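Search this repository

# Norora Live Sets: a data card for a ska and rocksteady concert archive

Norora Live Sets is a song-by-song record of concerts played by the house bands at the Clarngate ballroom. If you've ever argued with a friend over which tune closed the second set, this is for you! It covers 173 shows, and 105 of them have a full set list with running order, keys and guest players. The rest have at least an opening number and a lineup.

I (Nevzat Ertürk, trombone, then lights, then whatever needed doing) started typing these up from the backs of posters and the margins of mixing notes. Then the band members got wind of it and began sending me theirs, and the thing grew fast.

## What's in the files

- `shows.csv` - one row per show, with season, hall, headliner and support
- `sets.csv` - one row per song played, in order
- `players.csv` - who played what, including stand-ins
- `notes.md` - longer remarks that wouldn't fit in a cell

There is no audio in the repository. Recordings exist for 50 of the shows and they sit with the club, so please write to us if you want to listen to one for research.

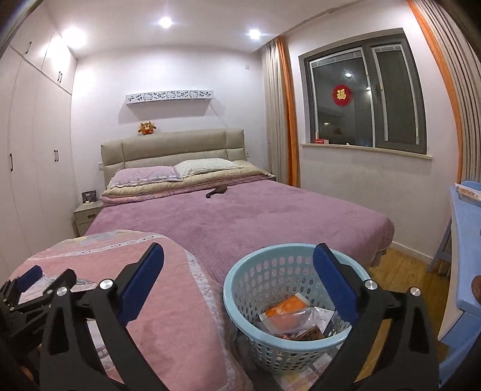
**Does a medley count as one song or several?**

Each tune in a medley gets its own row, and the rows share a value in the `medley_id` column. Join on that column if you want to treat the medley as a single number.

## How song titles are handled

Titles were the hardest part and, for me, the most fun. Bands in this style love to rename things on stage. The Bozkurt brass section used to announce the same instrumental under a new name every month, and one sheet just says "the fast one, again." I kept whatever was written down in `title_as_written` and put the agreed title in `title`. Where two people remembered it differently, `title` is blank and both versions are in the notes.

Covers are marked `c`, originals `o`, and traditional tunes `t`. A question mark after the letter means I'm guessing. Please tell me if you know better, I would love to clear some of those out!
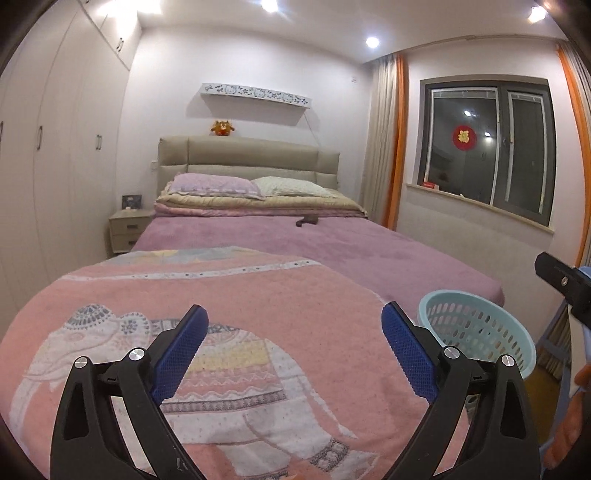

Maintained by: Faltine Music Club, Archive Team

Keys are given as the horn players called them, then again in concert pitch. A tune written as "G for trumpet" has `key_horn` G and `key_concert` F. Older sheets don't always say who was calling the key, so `key_concert` is empty for most of the early shows. Don't fill it in by shifting everything down a step - the trombones were already reading concert pitch and half the time it was a trombone player holding the pencil (me, sorry).

Tempo is recorded in words only. "Skank," "rocksteady," "slow" and "double" are the four allowed values. I tried beats per minute for a while and found that drummers will fight you over it.

## Known gaps

Support acts are thinly covered. Many played from memory and left no sheet behind. A few shows from the Clarngate's smaller upstairs room have no season recorded, and those rows carry `NA`.
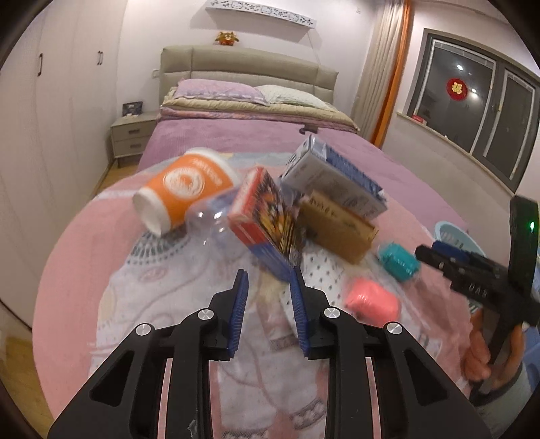

Encores are another weak spot. The planned encore is usually on the sheet, but what the band really played might have been something else entirely, depending on the crowd and the last bus. The `encore_confirmed` column is `yes` only when a recording or two separate people back it up. Filter on it before you draw any grand conclusions about closing numbers!

## Loading it

Everything is plain UTF-8 with commas and a header row. Any spreadsheet will open it. In Python:

 import pandas as pd
 shows = pd.read_csv("shows.csv")
 sets = pd.read_csv("sets.csv")
 full = sets.merge(shows, on="show_id")

Watch out for `show_id`, which looks like a number but has leading zeros in the source sheets. I've stripped them in both files so the merge works. If you're matching against an older copy you will need to strip them there too.

## Corrections and additions

Open an issue with the show ID and what you think is wrong. A snapshot of the set list helps a lot, and so does a memory, as long as you say which it is. Players can ask to be listed by first name or by stage name, and I'll change it in the next release.
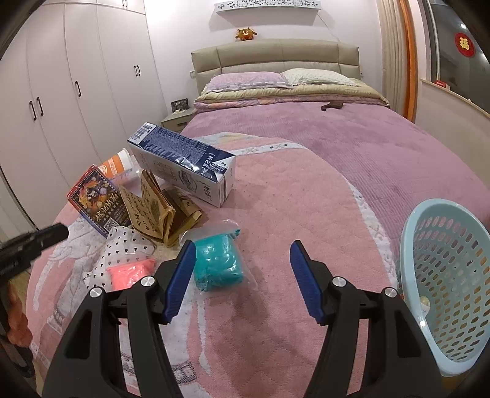 New releases come out when there's enough to be worth it. The next one should bring in the Bozkurt rehearsal books, which have horn arrangements listed by page and a truly wonderful amount of crossing out. I'm also hoping to add a column for who sang lead, as several tunes swapped singers over the years and it changes how you read the set.

The tables are free to use and share with credit to the Faltine Music Club. Lyrics and arrangements belong to the people who wrote them and aren't included.

Last updated: February

Contact the archive team | © Faltine Music Club | Back to top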